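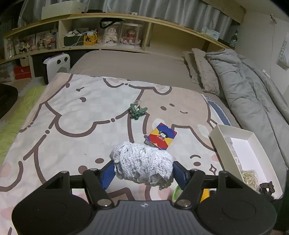
What does a buyer get when a lot is sold "by the acre, more or less"?
The buyer gets the parcel inside the described boundaries, whatever its true size. The acreage figure in the deed is the weakest part of the description and gives way to monuments, then to bearings and distances.

Rural Land Sales, Handout 7: Reading a Lot Description
Instructor: Sigita Kuusk

Print this page | E-mail this page

1. Order of evidence
When the parts of a description disagree, the usual order is natural monuments (a stream, a ledge), artificial monuments (iron pins, stone walls), adjoining owners' lines, courses and distances, and last the area. States vary on the details. Look up your own before the February session.

2. Worked case: the Pärn tract
The deed calls for a line "north 880 feet to the stone wall, land of Etard." The surveyor measured 910 feet to the wall. The wall controls, so the line runs the extra 30 feet. The stated acreage does not change the result.
Before you use this case in the assignment, check that the wall standing now is the wall the deed meant. Walls get moved and rebuilt. Look for an older plan, or ask the abutter.

3. Frontage and access
Frontage is measured along the road line, and the road line is often not the edge of the pavement. A lot can have 100 feet of frontage and still have no place for a driveway - wet ground, a steep bank, poor sight distance. A right of way across another lot should appear in the deed by book and page. If the seller only mentions it in conversation, treat it as missing.

4. Words to watch in listings
"Surveyed" - ask when, by whom, and whether the plan was recorded.
"Buildable" - ask for the soil test and the zoning letter.
"Views" - ask whose trees are in the way. A view over a neighbor's land is not protected without an easement.

Assignment
Take the Mestisach subdivision plan handed out in class. Sketch Lot 7 from its courses and distances, mark every monument, and note any call that does not close. One page, pencil is fine.

Share (7) | Comments (0)
Contact the instructor | Copyright Sigita Kuusk | Back to top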